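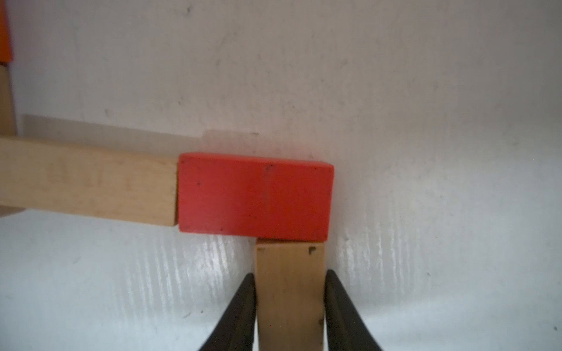 Stimura two-finger gripper and wrist camera kit
From Talundale

In stock, ships from our workshop
Fits the Csonka arm straight out of the box, other arms with the adapter plate

I've been selling bits and pieces for small robot arms for a good while now, and the Stimura is the one I keep on my own bench. I'm going to tell you what I like about it and also what bugs me, and then you can decide. If you just want the parts list, it's further down.

The Stimura is a small two-finger gripper with a little camera mounted up at the wrist, looking down along the fingers. It's meant for tabletop work: picking things up, turning them over, putting them down next to other things. Most of the people who buy it from us are teaching, or training a policy, or both at once in the same room (good luck to you). It does well with toy-sized objects – building blocks, wedges, plastic cups, marker pens, that kind of thing. I wouldn't try to lift a kettle with it.

The fingers

They're dark, curved and they taper toward the tips, and the taper is the whole reason I stock this one. With a fat square jaw you can't put a block down snug beside another block without the jaw bumping the neighbour. These get into a narrow gap pretty well. You'll still bump things while you're learning! I did it for a week. But the gap you need is smaller than with the old set, and on a crowded table that makes a huge difference.

The finger surface is a bit slippery on glossy paint, and I'd rather tell you now than have you find out. Bare wood is no trouble. For shiny painted pieces I close the fingers a touch harder and slow the lift down, and that gets me through most of it. Talundale also sell stick-on pads, which go on in a minute and come off in about an hour with a lot of swearing, so try without them first.

The camera

It sits close in, so you get a lovely view of whatever is between the tips and not a lot of anything else. For placing one piece against another that's what I want. For finding something at the far side of the table you'll need a second camera up high somewhere. I use an old webcam on a desk lamp and it's fine.

Glare is my main complaint. On a white tabletop with a bright ceiling light you can get a big shiny patch in the picture, and pale wood on a white surface doesn't give the camera much to work with either. Bright colours are much easier to pick out. If you can, move the lamp off to the side, or put a sheet of matte card down. I've tried fiddling with the exposure in the Fluvard software and it helps a little, but shifting the light helps more.

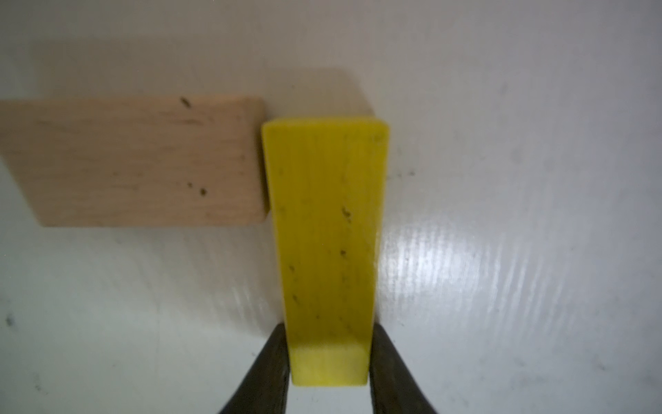

Wrist camera view: yellow plastic wedge between the fingers, light wood block alongside.

Wedges, and why I keep going on about them

Anyone can grip a cube. A tapered piece is a much better test of a gripper, and if you're comparing this kit with something else I'd really encourage you to throw a few wedges into the mix. Pinch one by the narrow end and there isn't much face for the fingers to hold, and if your closing position is even slightly off centre the piece wants to swing. The Stimura copes better than I thought it would. You do have to line up square before you close, and the Fluvard jog screen has a small-step mode that makes this bearable. Turn it on. I have no idea why it isn't on by default.

Krishnamoorthy Rodrigues bought a pair of these for his after-school robotics group and wrote to me in February:

"The kids worked out the small steps before I did. We've been trying to stand blocks on end and lay another one across the top. The view down the fingers is what makes it possible, they'd never manage it looking from the side of the table."

He also told me the cable clip is rubbish, and he's right. It lets go if the wrist turns too far. I now put a strip of hook-and-loop in every box, at no charge, and you should use it.

Setting it up

Allow yourself an evening. The bolting-on part is quick, and then you'll spend the rest of the time on calibration and hunting for the right hex key (it's in the foam under the camera, where everyone forgets to look).

Bolt the gripper to the wrist flange and don't do the screws up fully until all of them are started. Run the cable back along the arm with plenty of slack at the elbow. Plug in, open Fluvard, and let it find the gripper by itself before you click anything. Then run the open-close calibration with nothing between the fingers. If you've got a block in there it will decide that the width of the block is fully closed, and you'll wonder for ages why it won't pick up a pencil. Ask me how I know.

After that, do a few dozen easy picks before you try anything clever. Hrefna Vídalín, who does our repairs, says most of the grippers that come back to her were driven into the table in the first hour, so start high and creep down.

What's in the box

Stimura gripper body with fingers fitted
Spare set of fingers
Wrist camera and bracket
Cable, 3 metres
Bolts and hex key for the Csonka flange
Fluvard licence card
Hook-and-loop strip (from me)

Not included: the arm, a power supply, and any blocks. People do ask about the blocks. Any wooden set from a toy shop will do, painted or plain, and second-hand ones are great for this.

Wear and spares

I've done some 3,000 picks on my own set and the tips have gone a bit polished, but they still close evenly. I'd keep the spare fingers in the drawer and swap when you see one tip meeting ahead of the other. Replacement pairs are always on the shelf here. The camera window picks up dust, so give it a wipe with a soft cloth now and then, and wipe your table too while you're at it. Little specks of grit on a pale surface show up in your recordings and you'll be looking at them forever.

Warranty and returns

The warranty is 6 months on the gripper and camera. Fingers aren't covered, as they're meant to wear out. If something arrives broken, send me a photo within 48 hours and I'll get a new one in the mail without making you fill out a form. Change-of-mind returns are fine too, provided the bolts are still in the bag.

Will it fit my arm?

If it's a Csonka, yes, either model. For anything else, measure across the bolt holes on your wrist flange and send me the number along with the name of the arm, and I'll tell you if the adapter plate suits. Please do this before you order. The plate is cheap but the postage back and forth isn't, and I'd much rather answer an email.

Bulk orders for schools get a discount and I'm happy to send a written quote. I'm usually at the bench in the mornings, so that's the best time to ring – after lunch you'll probably get the machine, but leave a message and I'll call you back.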